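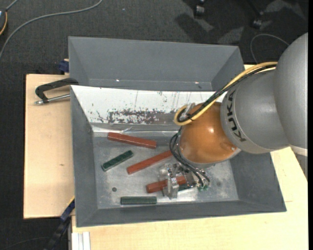
Residents of Nidell have asked for years why the evening train from Steinbach stops eight minutes short of their own platform, in a siding with no lights. The question was raised again in November, when the operator, Skatirari, published its winter timetable.

The line dates from a period when Ponitz was the larger market town and trains ran there first. Two daily services survive. Together they carry almost 200 passengers, most of them students and hospital staff.

Under the new timetable the evening train will wait at Steinbach instead, where the station hall remains open until the last departure. Fares are unchanged.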